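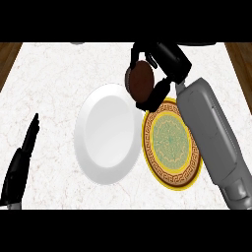
The woman who teaches robots to handle biscuits at Modis would like it known that she was hired as a software engineer. "It was in the job ad and everything," she says, pulling on a cardigan against the office air conditioning. "Then they found out I had steady hands."

Modis is a small outfit above a tile showroom in Geelong, and its trade is demonstrations. A customer wants a two-armed robot to do a household chore. She does the chore first, in simulation, steering both arms by remote control while the software records every joint. Do that enough times and a learning program has something to copy. This month's chore is a chocolate-brown cookie, a plain white plate and a fancier one with a Greek key border.

"The marble's not real, the plates aren't real, and I still wince when I clip one," she says.

The controls are a pair of hand grips on sprung stalks, which the team calls the Ronine after the supplier's name on the crate. Squeeze and the simulated fingers close. Lean and the arm leans, a beat later. New operators spend their first morning fighting that beat. They overshoot, correct, overshoot the other way and end up doing what she calls "the drunk uncle at the buffet".

The trick, she reckons, is to be slower than feels polite. "You go in, you stop, you squeeze, you stop again. If you're bored, you're doing it right."

I had a go. I was not bored. My cookie left the table at a speed the physics engine took a moment to believe, and she deleted the attempt with the calm of someone who has deleted plenty.

The current batch calls for 3000 demonstrations, split between three operators, and she likes them in sittings of 20. After that the wrists go, followed by the mood. A sitting saved while grumpy is noticeable, she says, and the robot learns the grumpiness along with everything else: the jabby approach, the impatient little drop at the end.

Does it matter which hand she uses? More than I'd guessed. With one arm carrying and the other waiting its turn, there's a temptation to fidget with the spare. "It has to be parked. If I wave it about, the model decides waving's part of the job."

She keeps her favourite failure on file, number 1101, from an earlier project known in the office as Gokum. She had scratched her nose halfway through a reach, grip still in hand. The trained robot picked up the habit and made a small, dignified detour on its way to the cup.

"We could've fixed it with a filter," she says. "I put my foot down and re-recorded the lot." She considers this. "Well, I re-recorded 100. Then we used the filter."

Modis did once try writing the motions out in code, using a planner by Öberg that still lives on the server. She doesn't knock it. It was tidy and very quick on a table it knew — and hopeless once somebody shifted a plate. Her own runs start with the dishes in different spots, and she adjusts without thinking, so the adjusting gets recorded too.

A hardware trial is pencilled in for December, with real arms and, by her account, real biscuits. She has already asked who is paying for those, and whether the broken ones go back in the packet.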